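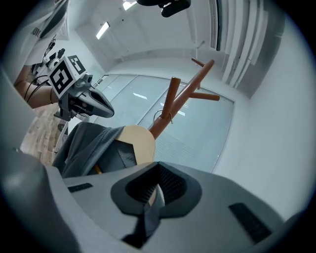 Re: [handheld-rigs] Left tool drifting during the coat rack task

From: Kirsty Rutherford
To: handheld-rigs list

Hello Dong-geon, and hello everyone,

I read your message over breakfast and very nearly spilled my tea, because I could have written it myself in March. I'm quoting the middle part for those who missed it, and then I'm afraid I'm going to go on a bit. We lost two full sessions to what I think is the same fault, and it ended with a robot arm hitting something, so I would like people to hear the whole of it.

Dong-geon Ryu wrote:
> We are recording people hanging up jackets with a gripper in each hand, and
> the left tool keeps going wrong. It starts out fine. Then somewhere in the
> session its position is off by a little, always in the same direction, and it
> stays off until we stop and calibrate again. The right tool is perfect.
> I have blamed the lighting, the glass behind us and the Mirnetti tracking
> software, in that order. Swapping the left and right tools did not help. The
> left hand was still the bad one, whichever tool was in it.
> Has anybody had this? And is it safe to use the earlier recordings on the
> arm? They look okay when I play them on the screen.

To take your last question first: please don't put them on the arm yet. I'll get to why.

Your line about swapping the tools is the bit that made me sit up. We did precisely the same test and drew the wrong lesson from it. If the fault stays with the hand and not with the tool, it feels natural to blame the software or the room, and off we went. We turned off half the ceiling lights. We closed the blinds, opened them, closed them again. Benedikt Auer spent a whole afternoon taping brown paper over our glass partition, with great care and a very straight edge, and I still feel bad about that afternoon, because the reflections had nothing to do with it.

What we should have looked at was the cable. Our people run it along the forearm, and on the left side they had fallen into the habit of leaving a loop of slack across the arm so that it wouldn't pull when they reached for a high peg. Very sensible, you would think! But a loop that size can catch. With us it caught on the marker cube, right at the back corner, whenever the wrist rolled over to slip a collar onto the peg. Each catch was a tiny tug. The person holding the tool hardly felt it. The cube, though, was sitting on a mount with one screw that had worked loose, and it crept around by 3 degrees over the course of a session.

Three degrees doesn't sound like much, and on the screen it looked like nothing at all. Out at the jaw tip, on a long jaw, it is quite enough to miss a peg. And the reason the fault stayed with the left hand when we swapped is that both mounts were loose. The right cable simply ran the other side of the wrist and never touched anything. I have gone pink writing that down, but there it is.

Now the unpleasant part. We had 634 recordings by then, on the way to a planned 900, and they all looked fine in playback. Playback draws the tool where the software believes it is, so naturally the tool agreed with itself. We loaded a batch onto the arm, at what we call slow speed (it is not as slow as the name suggests), and on one of the first runs it came in low with a coat in its grip and drove the side of the jaw into the middle pole of the rack. The rack went over. Isamu Amano was standing on the far side of it with his hand out, ready to steady the coat, and the top peg came down past his wrist. He was not hurt. He was quite cheerful about it, more so than I was, and I went and sat in the corridor for a while.

The force limit on the arm did trip, as it should, but only after the rack was already going. A light wooden rack gives way before the limit is reached. I hadn't thought about that at all. If your furniture is light, the limit won't protect the person standing behind the furniture.

What we changed afterward, in case it's useful:

Mount screws. Thread lock on all of them, plus a line of paint pen across the edge of the cube base and the tool body. If the line is broken, stop and calibrate. The person wearing the tool checks it each time they set it down.

Cable. No loops on the forearm any more. It goes up the outside of the arm and is held above the elbow with a soft strap. We tried Dallmont straps first and they were too stiff, and people complained of the edges. The Nepia ones are kinder, although they do stretch, so buy spares.

A touch check. At the start and end of each session the wearer touches both jaw tips to the same peg. If the end reading has moved from the start reading, everything in between is put aside until someone has looked at it.

Nobody within reach of the rack or the arm during a replay. We put tape on the floor, and the coats can fall if they want to.

The rack itself. Ours now has a heavy base, made by Nghĩa Mạch from an old Stakano stand, and it is ugly and will not be tipping over for anyone.

As for your old recordings, some of them can probably be saved. We went through ours and looked at the moment the jaw closed on the collar and the moment it let go at the peg. The peg doesn't move, so if the release point wanders over a session then the cube was wandering too. Where the change was gradual we could correct for it. Where it jumped we threw the recording away. I'd say we kept more than half, although it was dull work and Nghĩa did most of it with the radio on.

Two things I'd love to know, Dong-geon, if you have a minute. Does the drift always show up after a reach to the high pegs, or does it come with the low ones as well? And can you wiggle the cube by hand, with the tool held firmly against a table? Ours moved only when pushed from the back corner – from the front it felt solid as a rock, which is how it got past all of us for so long.

I can send the little script Nghĩa wrote for checking the release points. It expects Mirnetti files and is rude about anything else, so tell me which version you're on and I'll ask him to have a look before it goes out.

Warmest wishes to you and your group, and do keep well back from that rack in the meantime,

Kirsty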